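3 January 2018

Since November I have been working with Kanini Owino on one question: how much does the wrist camera help the policy when the hand is already very close to the thing it must touch? We trained two versions on the same 408 demonstrations. The first one sees only the camera on the stand, the second one also gets the wrist view.

For the comparison we gave each version 80 trials, and we changed the start position of the arm every time. The wrist version succeeded more often, which I expected. The size of the difference I did not expect. It was only eight trials.

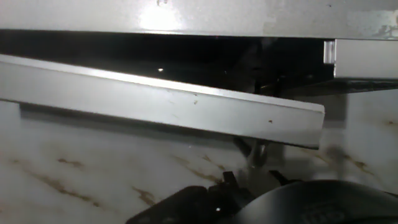

Then I looked at the failures one by one, and this took me two evenings. With the stand camera the arm mostly misses to the side. With the wrist camera it goes to the correct place but stops too early, and waits there until the time is over. I believe bright reflections on white surfaces are part of the problem, but I have no proof for it yet.

Beat Ammann suggested to vary the brightness of the wrist images during training. I started this run yesterday, with 200 epochs as before, so that the numbers can be compared. Kanini wants also to try a smaller crop. We will do the crop second, and I will write again when both are finished.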